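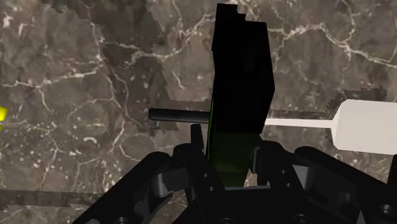 Stone Countertops: Cleaning, Sealing and Small Repairs

Household Notes, kitchen section. Last revised January 9, 2018.

These notes cover marble first and granite second. Engineered quartz is mentioned only where the treatment differs. Read the section on identifying the stone before buying any product, as the wrong cleaner does more damage to marble than several years of normal use.

Identifying the stone

Marble is mostly calcite. Calcite reacts with acid, and the reaction removes material from the surface. Granite is mostly quartz and feldspar and does not react with kitchen acids. Dark stone with pale veins is often sold as granite in smaller showrooms although it is marble or a hard limestone, so the name on the invoice is not sufficient.

Test in a place that does not show, such as the underside of the overhang or inside the sink cutout. Put one drop of white vinegar on the stone and leave it for 3 minutes. Wipe and dry. If the spot is dull when viewed at a low angle with a flashlight, treat the whole counter as marble. If there is no change, treat it as granite. Do not run the test on the top surface.

Daily cleaning

Use warm water and a small amount of neutral dish soap. Neutral means a pH of 7, or close to it. Check the technical sheet if the label does not say. Wipe with a soft cloth, wipe again with clean water, then dry with a second cloth. Most of the gray film people complain about on dark polished stone is soap residue left by skipping the clean water.

Do not use the following on marble: vinegar, lemon juice, bathroom descaler, toilet cleaner, scouring powder, green or brown scouring pads. Bleach does not etch marble in the way acid does, but repeated use dulls some polishes and it should be kept for disinfecting after raw meat, well diluted and rinsed off.

Never mix bleach with anything else under the sink.

Etch marks and stains

The two are often confused. An etch mark is a change in the surface. It looks lighter and duller than its surroundings and usually has the outline of a glass or a splash. A stain is something inside the stone. It looks darker, and the polish over it is normally intact. Sealer slows stains. It has no effect on etching.

For a light etch mark on polished marble:

1. Clean and dry the area.
2. Mask around the mark with painter's tape, leaving a margin the width of a thumb.
3. Dampen a felt pad and apply marble polishing powder. We use Jostotari fine grade. Any powder sold for calcite stone will do.
4. Work in small circles with moderate pressure until the paste turns creamy. Add water if it drags.
5. Rinse, dry and look at the mark from a low angle. Repeat once if needed.

If a mark is still visible after the second pass, or can be felt with a fingernail, it needs abrasive discs and a variable speed polisher. That is a job for a stone shop unless you have done it before on scrap.

Oil stains

Oil is drawn out with a poultice. Mix baking soda and acetone to the thickness of peanut butter. Open a window, turn off gas burners and pilot lights, and wear gloves. Spread the paste a little past the edges of the stain, cover with plastic film, tape the edges down and make a few pinholes. Leave for one day. Remove the film and let the paste dry fully before lifting it with a plastic scraper. Metal scrapers leave gray lines on marble that then have to be polished out.

Old cooking oil can take three or four rounds. The stain should be paler after each one. If there is no difference after the second, the mark is probably not oil.

Acetone softens the adhesive in seams and the resin in engineered quartz. Keep it off both.

Coffee, tea and wine

Same method, with hydrogen peroxide from the drugstore in place of acetone. Peroxide can lighten dark stone. On black, brown or dark gray marble, try it first where it will be hidden, and wait until the test patch is dry before judging the color. Wet stone always looks darker.

Utensils and small appliances

Silicone, nylon and wooden tools can be laid on polished stone without harm. Cast iron and bare steel should not be left on it overnight, particularly near the sink, where a ring of moisture will give a rust mark. Rust in marble is the one stain we have never fully removed. Commercial rust removers for masonry are mostly acid based and make it worse.

Put a folded towel or felt pads under anything heavy that gets slid around. The scratch comes from grit caught under the foot, so lift the appliance and wipe beneath it at regular intervals. A spoon rest or a small tray next to the stove takes care of tomato sauce and lemon, the usual sources of etching in that area.

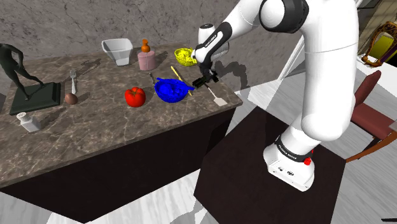 Sealing

Water test: place a tablespoon of water on the clean, dry stone and wait ten minutes. Wipe it off. A dark patch means the stone is absorbing and should be sealed. No patch means the existing sealer is working, and adding more will only leave a haze.

Our own counter gets the water test every April and has needed sealing in most years. It is a honed slab from the Pekum yard in Skitthorpe and takes up more than a polished one would.

Procedure:

- Clean with neutral soap, rinse, and leave the counter dry overnight.
- Use a penetrating sealer, not a topical coating. Harms water-based stone sealer is the one in our cupboard. It cost 99 crowns on special and the bottle has lasted through three applications.
- Apply with a white cloth, one arm's length at a time.
- Leave for the time on the label. Do not let it dry on the surface.
- Buff off all excess with a dry cloth, changing to a fresh one as soon as it feels tacky.
- Keep the counter dry for a day.

Haze from dried sealer comes off with a little more of the same sealer, rubbed on and buffed away at once. If it has been there for a week, use mineral spirits, but check the sealer label first - some water-based types do not respond to it.

Chips and seams

Small chips along the front edge can be filled with clear two-part epoxy or a UV-curing stone resin. Clean the chip with denatured alcohol. Overfill slightly, let it cure completely, then shave level with a new razor blade held nearly flat. On dark stone a clear filler usually disappears better than a tinted one.

If a seam opens, look at the cabinet underneath before filling it. An open seam generally means that something has moved. Put a straightedge across the joint. If one side is higher, the slab needs to be re-shimmed, and filling it will hold for a season at most.

Heat

Marble tolerates a hot pan better than quartz does, but a sudden temperature change can open a crack that follows a vein. Use a trivet. The strips in front of and behind the cooktop cutout are the weakest parts of any slab. Do not stand or sit on them.

Costs

A professional hone and polish of our counter was quoted at 482 crowns per square meter, plus travel. Polishing powder, felt pads, sealer and cloths for home use came to less than one square meter of that. The quote did include the edges, which are slow to do by hand.

Keep the sealer label or photograph it. The next application should be the same type, or the old one has to be stripped first.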